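Clear the Counter First
Speaker notes, Juniper Rosenthal
Climelo home cooks' evening, Tuesday, 6:30 p.m.

Slide 1. Title
Wait for people to sit down. Say thanks to Anayeli Quintero for setting up the room. Mention that the handout is by the door and the slides will go up on the Climelo page later.
The talk is on what happens in a kitchen before any cooking starts. No recipes tonight. Someone will ask for the flatbread one anyway; it's on the back of the handout.

Slide 2. Where I started
I used to read a recipe with the pan already on. I would get to step four, find out I needed a second bowl, and go looking for it with dough on my hands. I did that for years.
What changed it was teaching. When you have 13 people watching you hunt for a spoon, you start laying out the spoon.

Slide 3. Two surfaces
Most kitchens have a counter and a table, and most people treat both as places to put things down. I ask people to give each one a job. In my classes the table is for measuring and mixing, and the counter is for cutting and for whatever comes out of the fridge.
The table should hold very little. A bowl, something to pour from, something to stir with. Spoons go with the handles toward you so you can pick one up without looking.
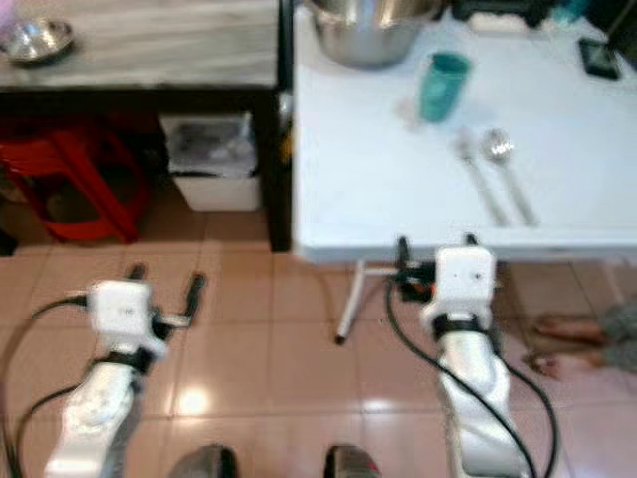

Table side: steel bowl, cup, two spoons.

Point out the spoons. Handles toward the near edge.
Talk about phones. A lot of us cook from one, so it ends up on the table with everything else. I don't fight it. Put it in a corner, away from the flour, and read the whole recipe through once before you touch anything.
Bowl size. People pick one too small. For 500 grams of flour I want a bowl that looks too big for it, or I'll be wiping the table.
If running late, skip to slide 5.

Slide 4. The Skurkach list
Skurkach is the name of the street where I gave my first classes, and the list has kept the name. It's four lines on an index card.
Read the recipe to the end.
Take out the bowls, then the tools, then the food.
Put away anything left over from the last meal.
Check that you have somewhere to set down a dirty spoon.
Leave it on the screen long enough for people to copy it. The last line gets a laugh sometimes, but it is the one most people tell me they use.

Slide 5. The counter
The counter is harder. It collects things. Jars and bottles live along the wall and stay there, and that's fine if they stay back. The trouble is the middle, where you need room to work, and it fills up with towels, wrappers, and containers on their way to somewhere else.
Go over the slide slowly. Ask the room what they would move first before giving my answer.
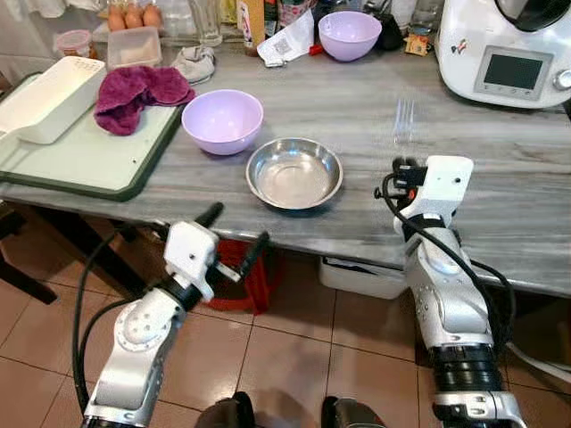 Farhad Karimi said at the last session that he would start with the eggs, and that he moves eggs before anything else because he has lost too many to an elbow. Good answer, use it if the room is quiet.

My own answer is the cutting board. It hangs over the counter edge, and I don't want to cut on anything that does that. Take the container and the towel off it, slide it back until all of it is on the counter, then see what room is left.
After that, the paper packet. Small trash is easy to ignore.
The lavender bowls can be nested. So could most of the bowls in my own house, and I have to remind myself.
Clear plastic forks: mention that they are hard to spot on marble. Keep them in a cup or a drawer. Same goes for clear lids.

Slide 6. Try it at home
Ask everyone to pick one meal this week and set up for it fully before turning on the stove. Time the setup if they like. Mine takes nearly 13 minutes for a full dinner, less for breakfast.
Don't buy anything for this. I get asked about trays and racks every time. Use what is in the cupboard.

Slide 7. Questions
Repeat each question for the back row. Daiane Coutinho has the second microphone.
Likely ones: small kitchens with no table (use the board as the mixing spot, cut first, wipe, then mix), kids helping (give them the table side), and where to put the dish rack.
Room has to be clear by 8:00 p.m. Take the index cards home.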